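I bought the Desano metal bin in March of last year, and now it is Jan 26, 2020, so I think I used it long enough to write something useful. Before this I had two plastic bins, both cracked at a corner. I wanted one that I could be rough with and not feel bad.

Desano sells this bin in three sizes. Mine is the middle one and it cost 52 dollars with shipping. The shop also had a similar bin from Gudalon for 15 dollars less, and I will compare them a little, as I used the Gudalon for one summer at my previous workplace.

## What you get

The bin came in a brown carton with paper around it. No lid, no handles, no instructions. It is one open box of gray sheet metal, with walls that slope down to a rectangular floor. There is nothing to assemble. I read in the shop description that there would be rubber feet in a small bag, and in my carton there was no bag. I wrote to the seller and after five days they sent the feet in an envelope. It was polite service, only slow.

The weight is bigger than I expected. I can lift it with two hands without a problem, but I would not put it on a high shelf. The rim was a little sharp on one corner when it was new. I took fine sandpaper and made a few passes, and after this it was fine.

## The shape

For me the sloping walls are the best part of it. In a box with straight walls, small things go to the corner and your fingers have no space to take them. In this one the hand comes in at an angle, and I can pick up a ball or a small toy from near the wall without scratching my knuckles. We keep mostly loose things in it: balls, plastic eggs, blocks, things of odd shape which do not stack.

Round things do roll when somebody pushes the table. The floor is flat and smooth, so a ball goes until it meets a wall. If this is a problem for you, put a piece of felt inside. I tried it for one week and took it out again, because dust and crumbs stayed in the felt and I had to shake it outside every evening.

## How the finish survived

Now the part which I think most people want to know. The short answer is that it does not stay beautiful. The floor lost its even look quite early, and today it is dull and cloudy, with pale scuffs and fine scratches, most of them in the lower middle. The back wall is worse. There is a wide brownish-gray band scraped along it, with a rough upper edge and little chips above. The left wall still looks smooth, and its rim is bright.
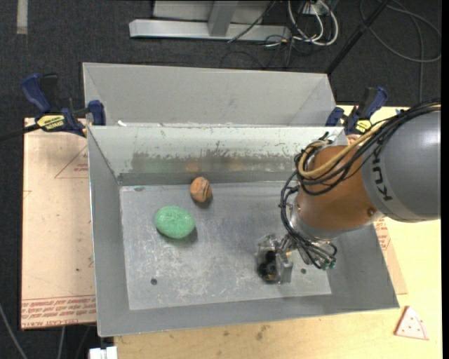 ## Holes in the floor

The floor has small round holes. The shop page did not mention them, and I was first a bit annoyed. If you want to keep sand, rice or small beads, this is not the right bin, or you must cover the holes with tape from the underside. For balls and bigger things they make no difference. When I wash the bin I like them, as the water goes out and I do not have to turn the whole thing over.

## Cleaning

I clean it with warm water, a drop of dish soap and a soft cloth. Dry it well after. I once left it overnight with some water in it and in the morning there was a faint line that needed a lot of rubbing. Do not use the rough side of a sponge — I did, and it only added to the scratches.

For sticky marks from tape I tried the Remurel cleaner, which I already had for the kitchen sink. It took the glue away in 5 minutes. The smell is strong, so open a window.

## Noise

This is my main complaint. When something hard falls in, the whole bin rings, and in a small room it is really unpleasant. The rubber feet help with the sliding but almost nothing with the noise. I glued a thin cork sheet under the floor (I left the holes free), and the sound became lower and shorter. I think Desano could sell it with such a sheet from the beginning and I would pay a few dollars more.

## Compared with the Gudalon

The Gudalon is lighter and comes with handles, and it was much more comfortable to carry between rooms. But the metal was thinner. After one summer the long wall of ours had a bend, and we never got it straight again. My Desano has scratches everywhere and no bend. If you move your bin every day, maybe the Gudalon is better for you. Mine stays in one place.

A colleague also recommended the Sleiman tray. I looked at it in a store, and the walls were too low for balls, so I did not buy it.

## Would I buy it again?

Yes, for work use, and no for a living room. It is strong, the shape is comfortable for the hand, and the price is fair if you do not care about the look. I give it four stars. I take one star away for the noise and the missing feet, and also the holes should be written on the shop page.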